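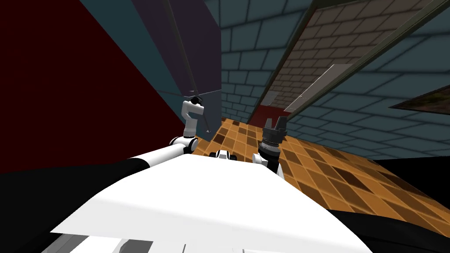
August | Course notes by Khaemba

Search this site Search

Week 4: Learning styles, and why I don't teach to them

Most of you will have filled in a questionnaire at some point telling you that you are a visual learner, or an auditory one, or the sort who has to move about. Some of you got it on a laminated card. I'd like you to put the card away for this session and look at what the claim says.

The weak version is that people have preferences. Fine. Ask a room whether they'd sooner read a chapter or hear it read and you will get a split. I have no quarrel with that, and it tells a teacher very little.

The strong version is that if you match the teaching to the preference, people learn more. This is the one that gets sold. To test it you need 2 groups of learners sorted by style, each split again so that half get the matching lesson and half get the other one, and then everybody sits the same test. If the claim holds, the visual group should do better with pictures and the auditory group should do better with speech. If both groups do better with pictures, you have found a good set of pictures and nothing about styles.

Hardly any of the material handed to schools is backed by a study built that way. Look at the Tellon pack in your reader. It says 255 pupils took part and that nearly all of them "felt more engaged". There was no comparison group. Nobody was tested on what they had learned. Feeling engaged is pleasant, but I have felt very engaged in lectures I could not repeat a word of an hour later.

The Jandow booklet is a bit better. It does have a test, 50 marks, given before and after. Scores went up. Scores usually go up when you teach people something and then ask them about it, so I would want to know what happened to a class that had the same hours without the style sorting. The booklet doesn't say.

Why does the idea last? My guess, and it is only a guess:

- It is kind. A pupil who is struggling gets told the lesson was the wrong shape.
- It sounds like something else that is true, namely that the subject matters. You teach maps with maps and accents with sound, whoever is in the room.
- Somebody is selling the questionnaire.

For the seminar, read pages 2 to 4 of the Kendora summary and find the sentence where "prefer" turns into "learn best". Mark it. Then write a short paragraph on what evidence would be needed to get from one to the other. Don't look it up first.

Share 4 Comments 2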